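Budget for a second arm, or spend it on the conveyor?

sengul_y
Hi all, planning our equipment list before the June cutoff and I keep going round in circles. We're a small shop doing pick and place from a belt into bins, pipe fittings mostly. Mallex quoted me 112 a month to lease a longer belt, and Rees will do grippers at 271 each if we take a pair. I can't do both. What would you spend on first?

kelow_dave
Grippers, every time. A longer belt just brings you parts faster than you can grab them. And put aside 100 for cables and connectors, I never budget enough for those and I'm always at the hardware store.

sengul_y
Ha, the cables, yes! I've got one bench fully laid out now, brown paper down and blue tape in a grid so the bin goes back to the same square every time (cheapest fixture I've ever bought). Two arms, the little green belt, a pendant each on the desk beside.

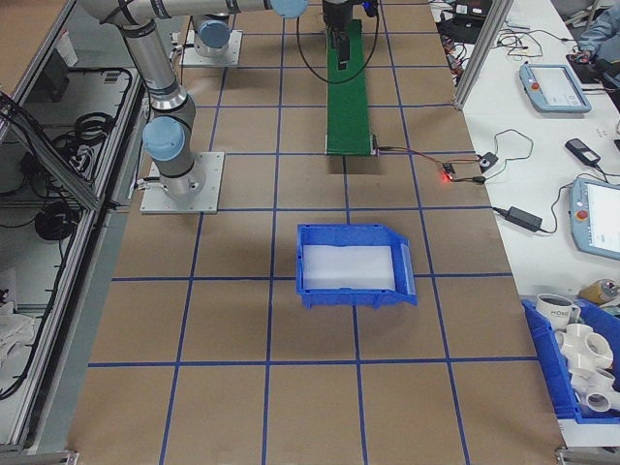 What bugs me is the belt is so narrow that anything bigger than a tee wants to hang over the side. So I lean toward Mallex, but I'd love to be talked out of it.

Doğukan Saraç
I'll disagree with Dave. If the parts don't sit properly on the belt, a nicer gripper won't save you. Have you asked Mallex for a wider one at your current length? We did that at Prornarari and it came in 40 a month cheaper than the long one, and we didn't have to move the bases, which was the job I was dreading.

kelow_dave
Fair enough on the width, but leasing a belt? You'll have paid for it twice by the time you hand it back. Buy used.

Doğukan Saraç
Used is fine if you've got someone to fix it. We haven't.

sengul_y
Neither have we, it'd be me with a screwdriver after supper. OK, I'll ask for the wider one and see if Rees will sell me a single gripper. Dave, what colour tape do you use? Mine lifts at the corners.

kelow_dave
Yellow, and it lifts too.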